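I've moved from the packing floor to demonstration work at Clonine, so a few posts on what has changed for those of us doing it. June 2023, for anyone reading this later.

The job used to be lifting and sorting by hand at the Jonwood site. Now I handle ordinary things with a gripper and the recordings go off to train the arms. Plates, bowls, mugs. We work in homes as well as in the unit, as the arms are meant to end up in kitchens.

First thing you notice is how slow you get. I can clear a table with my hands without thinking. With two fingers and a pad on each, I have to decide where to take hold of a plate before I go near it.
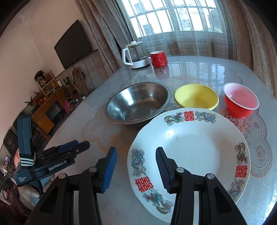
Second thing is your wrists. On the packing floor it was backs and knees. Here it's the thumb side of the hand, and it comes on late in the shift. We asked for a proper break rota in March and got one: 10 minutes off after each block, and you put the thing down, no tidying up while you wait.

Pay is by the hour. There was talk of paying per recording and most of us said no. People rush, the recordings get worse, and then you're doing them again.

Last month I handed in 505 recordings. I only know because it's on the sheet. There's no target and I'd like it to stay that way.

Plates are the worst job, by the way. Bowls have a side you can pinch. A wide plate lying flat gives you very little to get under. 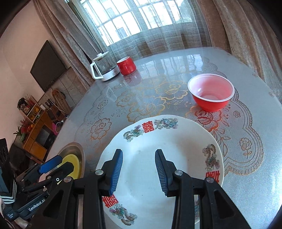 Big plate, two grippers, kitchenware round the table.

What hasn't been sorted is the grading. At Jonwood you went up a band when you learnt a new line. At Clonine there are no bands. Someone who has done this for two years is on the same rate as someone who started this morning, and you can tell their work apart easily.

The other gap is what happens to the old packing jobs once the arms are good enough. Management say retraining. I've seen the Raju course outline and it's mostly machine minding, with places for about half of us.
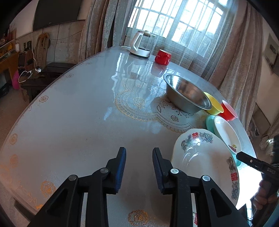

Siebe Dijkstra replied that Prollemen promised retraining too, and the course only ran once. Get the number of places in writing, he said, and get it before the arms are on the floor.

Fair point. I've put it down for the next staff meeting, along with the bands. Ya-wen Yu is collecting names if you want yours added.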